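Handout 3: Collecting demonstrations with the hand-held gripper
Robot Learning Project, second-year option
Clivside campus, October

Read this before your first recording session. Bring it with you, as the task sheet at the back of the room refers to the section numbers.

1. Where we are in the project

In the first two sessions you put the gripper together and checked that the fingers open and close evenly. From now on the work is recording. Each team has to hand in 50 good demonstrations of one task, and these will be used to train the policy we run on the arm in the second half of term.

A demonstration is one complete attempt at the task, carried out by a person holding the gripper. The camera on the gripper records what the arm's own camera would see if it were doing the same job. The closer you keep to movements the arm can make, the more use your recording will be.

2. Choosing a task

Pick one from the list or agree another with Buppha before you start. Past teams have chosen tasks that were too long. If it takes you more than 32 seconds by hand, split it or choose something else.

Suggested tasks:
Take one paper cup from a stack and stand it upright on the table
Move a lidded mug to a marked spot without tipping it
Lift a bottle and lay it in a tray
Slide a flyer to the edge of the table and pick it up

Paper cups are harder than they look. They nest tightly and two will often come away together. If that happens, finish the attempt anyway and mark it as a failure in the log.

3. The table

We want ordinary clutter. A policy trained on a bare table tends to go wrong as soon as somebody puts a bag down, so leave things where people have left them and add a few more. Move objects between attempts, but not during one. Keep anything breakable away from the edge.

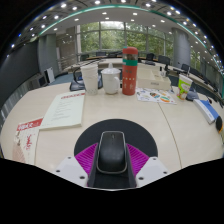 Notes by Prapai Chuensuk, course tutor

The conference room with the ring table is a good place to record. Cups, a lidded mug, a red thermos and printed papers on the same tabletop give the policy plenty to ignore while it looks for its target. The big windows do change the light through the day, so write the time of each batch in your log. Batches from 10 a.m. and 4 p.m. should not be mixed in one folder.

Watch the joint between the table sections as well. A flyer can catch on it when you slide it across, and the wide lens bends the straight lines of the table, which makes distances near the side of the view hard to judge. Start with your target close to the middle.

4. Holding the gripper

Hold it with your wrist straight and your elbow slightly away from your body. Move from the shoulder where you can. Quick flicks of the wrist feel natural but the arm cannot copy them.

Before each attempt:
Wipe the lens
Check that there is free space on the card
Close and open the fingers once, slowly
Hold still for 2 seconds
Begin

At the end, hold still again before you stop the recording. The Kaewkla script uses these pauses to cut the file into separate attempts. If you leave them out, you will have to cut the files by hand, and last year's Drarkano team lost most of an afternoon doing that.

Keep your other hand out of view. Do not steady an object with it, even if the object is about to fall.

5. The log

One line per attempt: team name, attempt number, target object, success or failure, remarks. Write it at the table, while you still remember what happened. "Dropped it" is enough for a remark. Failures stay in the log and the files stay on the drive, but they do not count towards your total.

Copy everything to the Sevier drive before you leave the room. Each team has 900 GB, so there is no need to compress anything. Do not rename the files – the script reads the names.

6. What is marked

The log and the recordings count together for half of the practical mark. The other half is a short report on how you varied the table and what effect this had when the policy was run. A policy that fails can still get a high mark if the report explains why it failed.

Questions about the hardware go to Buppha Nilsuwan in the workshop. Questions about the script or the drive go to Prapai. Please return the grippers with the fingers open and the cards removed.

Reading for next time: Handout 4, sections 1 and 2, on lining up the camera and the finger positions.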